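Progress report to the Fokine Fund, 13/01/2025
Day-case hernia repair at Ornby, costs and recovery
Prepared by Leonie Kuhlmann

Recruitment closed in December as planned. Theatre times and length of stay have been entered for all patients at Ornby. The Diseck records are still being checked against the ward notes.
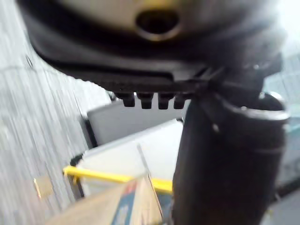
Gerd Reuter has finished the costing sheet for mesh and theatre staff. We have spent 4,000 euros on data entry — the full amount set aside for it.

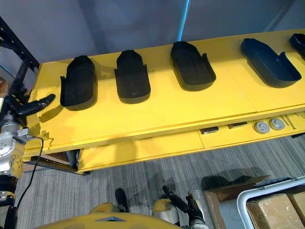
Follow-up calls on pain and return to work are running 2 weeks behind. The first cost comparison will go to Dr Mühlbauer for review once the Diseck figures are in.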